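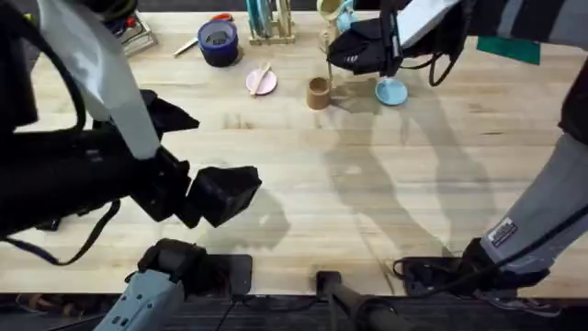

Pale wood, long shadows.

I have been meaning to write about the spare room since July, and somehow it is 2018-02-20 and the walls are still the green we inherited. I did get as far as choosing a colour, mind you! It took 14 tester pots and a great many cups of tea, and the winner was a soft chalky white that the shop in Wanholm calls Oatmeal. 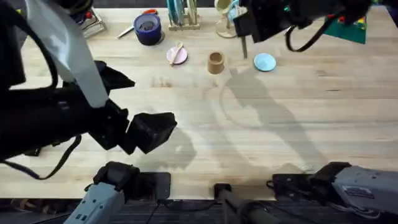 Bits and bobs at the far side of the table.

My mistake last time (the hallway, we don't speak of it) was rushing the edges. I was so keen to get the roller going that I skipped the masking, and I've been looking at a wobbly line above the skirting board ever since. So this time I'm doing it slowly, one wall a weekend, with the radio on and the window open.
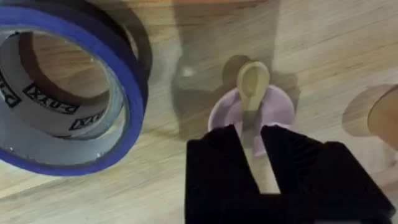
Blue painter's tape, with the silvery duct tape sitting inside it.

The curtains are another matter. I found some lovely ones for £40 in Grukura and then couldn't remember how wide the window was, so home I went without them. It's 114 centimetres, for the record, and I've now written it on the back of my hand.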